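**FOR IMMEDIATE RELEASE**
August 19, 2021

# Ondetti puts two finger sets head to head on snack packets, and the pointy ones surprised me

Hi, I'm Arlo Baptiste, and I run the gripper bench at Ondetti. Our marketing folks usually write these, but they asked me to do this one since I spent most of the summer on the floor next to the thing (sometimes literally on the floor, my knees can confirm). So if it reads more like a letter than a press release, blame me.

The news first: Ondetti is releasing the results of its side-by-side trial of two parallel gripper finger sets, the Riis and the Flotham, along with a small change to our Wellatine controller that came straight out of the testing. The update is free for anyone already running Wellatine, and the finger sets are both open for order today.

Why snack packets? Well, try picking one up with a machine! They slide, they crinkle, they puff up in the middle and go flat at the ends, and the shiny plastic throws highlights right back at your wrist camera. A customer who packs mixed snack orders asked us back in May which fingers to buy, and I gave them a long, wandering answer that boiled down to "I don't know." That bugged me enough to set up a proper comparison.

The Riis fingers are wide, soft-padded and squared off at the end. They've been our best seller for years and I fully expected them to win. The Flotham fingers are stiff, flat plates that taper to a point, and I'll admit I thought of them as the set you buy for small boxes. Each set got 100 picks, moving packets between the floor and a few plastic bins, same arm, same wrist camera, same controller settings to start with. We mixed the colors and let packets overlap, because that's how they come out of a carton. 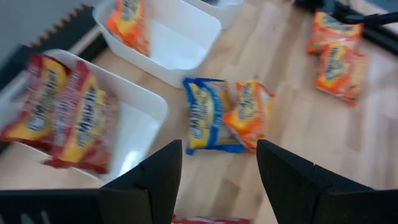 *Arlo Baptiste*

Those are the black pointed fingers from the wrist camera's side of things, with packets lying on the planks and white bins behind. The blur is pretty typical of what the controller has to work from when the arm is in motion, and we left it in the trial on purpose. A packet hanging over a bin rim, like the one on the left, was the pose I dreaded most going in, and also the one where the two sets differed the most.

Okay, the numbers. Over its 100 picks the Riis set missed or dropped 33. The Flotham set missed or dropped 15. I ran the Riis set's rim picks a second time because I didn't believe it, and they came out just about as bad. The wide pads tend to push a packet along before they close on it, and against a bin wall there isn't much room for the pads to get in. The points slip down beside the packet and catch it by its edge or its crimped end.

It wasn't all one way, though. When packets were stacked two deep, the Flotham fingers liked to grab both, and the Riis fingers were much better behaved about taking the top one. They're also kinder to the packaging. If your packets have thin film, or you sell something that crushes easily, I'd still point you to Riis and tell you to give it a bit more space around the bins.

The controller change is a small one and I'm fond of it. Wellatine used to take one look at the packets on the way in and commit to it, blur and all. Now it takes a short pause above the pick, grabs a fresh view, and then goes. That adds a little time to every cycle (you can switch it off, it's a checkbox under "Approach"). With the pause on, I ran another 100 picks with Flotham and the misses went down to 13. That's two fewer, so please don't print it on a banner, but the picks that did work were better centered and I had far fewer packets dangling by one corner.

"I wanted the customer to have something better than Arlo's opinion," said Sihan Zhong, who leads product at Ondetti. "We've got three runs now, we've got the misses listed next to the hits, and people can decide for themselves."

She's right, and the full log is available on request, including my notes, which are grumpy in places. We'll be doing cameras next, same floor and same kind of packets, with two different lenses on the wrist. If you've got an awkward product you'd like to see in a trial, send us a box of it! I can't promise to return anything edible.

**About Ondetti**
Ondetti makes grippers, fingers and controllers for small packing lines. Products include the Riis and Flotham finger sets and the Wellatine controller.

**Press contact**
Sihan Zhong, Product, Ondetti
For trial logs and loan units, ask for Arlo at the gripper bench.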